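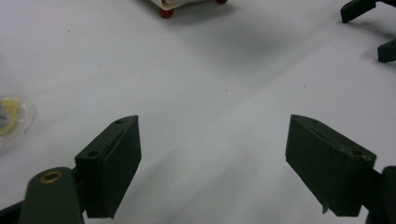

Fri 26 September

Glue tests for the Davine order, continued from the page before.

Yesterday I cut the last of the test strips from the Bokton beech. All strips are from the same board, so the grain is nearly equal in each pair. I marked them with pencil on the end and not on the face, after the problem in March when the pencil was under the glue and we argued a whole afternoon if it made the joint weaker.

Two glues are compared. The first is our usual hide glue, soaked overnight and warmed in the water bath. The second is the Monemik fish glue, which I did not use before. The label says to use it at room temperature, but the bottle stands by the window and in the morning it was quite thick. I put it in a cup of warm water for some minutes and then it ran well from the brush.

Sanding: half of the strips were finished with 200 paper, the other half with 400. I wanted to know if the finer surface holds worse, as I was taught when I learned the trade. Please do not mix the two boxes. The 400 strips are in the box with the torn lid.

Clamping was the same for all. I tightened by hand until a thin line of glue came out on both sides, and then a quarter turn more. I know this is not a measured force. The spring gauge is still at Koutsoukos for repair and they did not answer my last message. If somebody passes there, please ask at the counter, the receipt is in the drawer under the band saw keys.

Results until now, for hide glue only:
The 200 pairs broke in the wood, all of them. Long splinters, clean glue line next to the break.
The 400 pairs broke in the wood too, except one which opened along the joint. In this one I see a dry place near the end, so I think my brush did not reach there. I do not count it as a result for the paper. I will make this pair again.

The fish glue pairs stay in the clamps until Monday. The label gives a shorter time, but the air in the shop was damp all week and I prefer to wait. One of them moved when I tightened the clamp, by about 2 millimeters. I left it and wrote M on the end. It can be used for practice with the steam knife, to see how easily the joint opens again. For Davine this is important, because the chair backs will surely come back for repair one day and the next person should be able to open them without breaking the tenon.

Smell: the fish glue smells less than I expected. The hide glue this time smells more. I think the batch in the pot is too old and I will throw it away tonight. Please do not save it again in the refrigerator.

To do:
Make new hide glue, small portion.
Repeat the failed 400 pair.
Cut four tenons in real size, strips do not tell everything.
Write to Davine that the chairs will have no decision about glue before the middle of next week.
Order brushes. The last ones lose hair in the joint and I must take it out with tweezers.

Question for myself: should the old chair legs be washed with warm water or only scraped before gluing? In the old joints there is something brown and shiny that does not soften like hide glue. Try first on the leg which is already cracked.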